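4. Toasting Bread

4.1 Before First Use

Remove all packing material and labels from the appliance. Operate the toaster once without bread at a medium setting, with a window open. A slight odor is normal during this first cycle and is no cause for concern.

CAUTION: Do not place the toaster under wall cabinets or near curtains. Bread can burn. Do not leave the appliance unattended while it is in use.

4.2 Preparing the Work Area

1. Place the Tarska toaster on a dry, level surface that can withstand heat.
2. Unwind the power cord fully. The cord must not touch the metal surround of the slots.
3. Set a plate within easy reach of the toaster.
4. Confirm that the crumb tray is pushed in completely.

Note: Keep the plug disconnected until the bread is loaded.

4.3 Loading the Slots

1. Select slices that fit the slots without force. Thick or torn slices may jam.
2. Insert one slice upright in each slot. If only one slice is to be toasted, either slot may be used.
3. Connect the plug to a grounded wall outlet.
4. Choose a browning level and press the lever down until it locks.

With one slice in a slot and a second on the plate, the toaster and its unplugged cord should be arranged as follows.

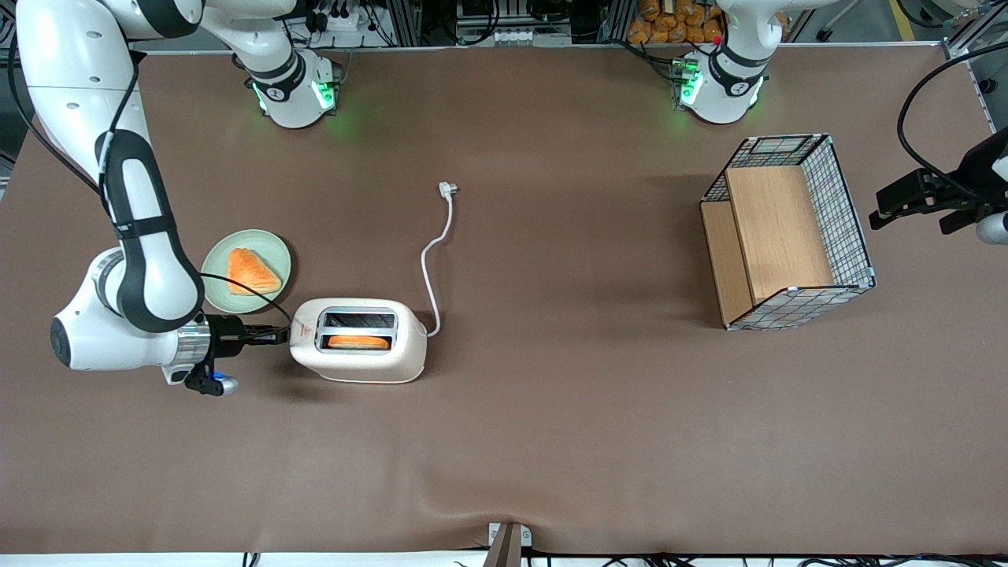
4.4 Removing the Toast

1. Wait until the lever has risen, then disconnect the plug.
2. Lift the toast out by its top edge and place it on the plate.

WARNING: Never insert a knife, fork, or other metal utensil into the slots. If a slice is stuck, unplug the appliance and let it cool fully before removing the bread.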